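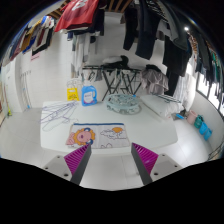

The Kukuvura Laundry Table

We make a lot of small things at Bukix, pegs and hooks and racks mostly, and for years people wrote to ask what we would put them all on. An ironing board is too narrow, the bed is where clean washing goes to be forgotten until bedtime, and the kitchen table always seems to have somebody's breakfast on it. So this is our answer: a big, plain, white table that lives in the laundry room and stays there. Korkor Kyei drew the first one for her own house, and I'm happy to say she still folds on it every evening.

The top is 151 cm long and 70 cm deep, which gives you room for a sorting pile at one end and a folding spot at the other, with the detergent standing at the back where little hands have to work harder to reach it. The surface wipes down with a damp cloth and a drop of dish soap. Please don't use scouring powder on it, however tempting that is when a bottle has dripped blue down its side and left a ring (ask me how I know!). If you also have one of our folding drying racks, stand it right behind the table. You can then take things off the bar, turn around and fold them without walking anywhere.
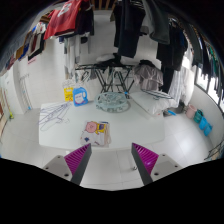 White was Saoirse Breathnach's idea, and she had to argue for it. The rest of us wanted gray because we thought it would hide the marks. Her point was that you want to see the marks, and the stray sock, and the tissue somebody left in a pocket, before any of it goes back in the drawer. We did a gray one for 3 months and then quietly stopped. If you have your heart set on gray, write to us anyway, as there may be a top or two left in the storeroom.
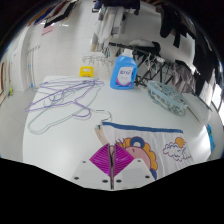
Children's things are what the table gets used for most in our house, all those small printed pieces that never lie straight. Give yourself the whole front edge for them. Something like a white cloth with a cartoon lion-like face and a sun peeking over a cloud is much easier to smooth out when you have space on both sides, and you can push the purple hangers into a heap on the left until you want them. Hangers do tangle, I'm afraid, and we haven't invented anything for that yet.

The table comes flat in one carton with 6 bolts and a key. Two people will find it easier than one, mainly for turning it over at the end. Check the bolts again after your first month of use. Spare feet and bolts can be ordered through Gráinne Nic Giolla in our parts room, who will want to know whether your floor is tile or wood before she sends anything.

Contact Bukix | © Bukix Home Goods | Back to top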